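Search this site Search for... Go

Floors, mats and cloths: quick tips

Doing these in a rush before tea, so no particular order.

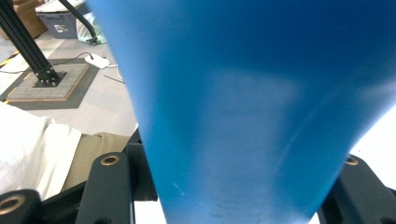
Mats first. Take them outside, shake, then bang on the wall a few times. Hoover both sides, the back holds more grit than you'd think. Never put one back on a damp floor, it'll smell by Thursday.

Pale floors show everything. Warm water, small squirt of washing up liquid, wring the mop out HARD. Too much soap leaves it streaky and then your socks pick it up.

White cloths. Keep them for dry wiping and give the coloured ones the mucky jobs. Hot wash, no fabric softner, it stops them soaking anything up. Mine go in with the tea towels.

Smooth coloured things, plastic and so on: damp cloth, then dry straight away. No scourers!! White specks usually come off with a fingernail in a bit of kitchen roll. Usually.

Old trousers if you're kneeling. Learnt that one in July with the bleach.

More on skirting boards when I get to it, they're a job and a half.

Jadwiga Jakubowski

Filed under: Cleaning, Floors, Quick Jobs
1,380 shares 14 comments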